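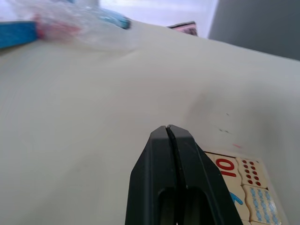 Eels are supposed to be the great mystery of the animal world, and every August my inbox fills up with people who have just read that they were "finally solved." They weren't. A young eel arrives on the coast as a see-through sliver, and the eye is the easiest part of it to spot: think of the few small dark specks on the off-white tabletop at the top of this page, and you have an idea of what people are trying to pick out of a bucket of river water at night. I've kept this page going because the same claims keep coming back.

Updated August
By Floor Jansen

Has anyone seen European eels spawn?

No. Larvae have been netted in the Sargasso Sea, and the smallest ones turn up there, so that's where the adults are assumed to breed. It's a good assumption. It's still not the same as seeing it, and I get grumpy when a headline says otherwise.

But haven't tagged eels been followed there?

A few have been tracked into the area, yes. Look at how many were tagged in the first place. In the Zeneo tagging project, 192 silver eels went out to sea with transmitters and 12 sent back a track long enough to draw on a map. You can learn something from 12 eels. You can't learn what "the eels" do. Some were probably eaten, and a tag inside a whale keeps sending depth readings for a while.

Do eels navigate by magnetism?

Maybe. Young eels in tanks have changed direction when the field around them was changed. A tank is a small place, though, and the ocean has currents, temperature and smell all going at once. I'd put this one down as "likely part of it" and leave it there.

Are numbers recovering?

Depends which river you ask about. The trap at Testside caught 996 glass eels last season, up on the season before, and the local paper called it a comeback. One trap, one good spring. Rainfall alone can do that. The long-term picture for the species is still bad.

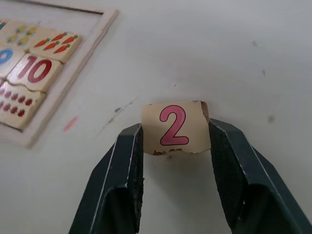
Kornél Csizmadia wrote in to say that I'm too hard on the Testside trap, that it has sat in the same spot with the same mesh the whole time, and that a steady record from one place is worth more than a dozen surveys that change their method every year. Fair enough on the method. I still wouldn't call a single season a trend, and I'd want to see the river levels next to the catch.

Can eels really cross land?

Short distances, on wet grass, at night. They take in some oxygen through the skin. The stories about eels crossing whole valleys — I've been sent several — all seem to come from somebody's uncle.

How old do they get?

Decades, quite often. The record-breaking ages usually belong to eels kept in wells, and well records are only as good as the family telling them.

Contact: use the form on the main page | © Floor Jansen | Back to top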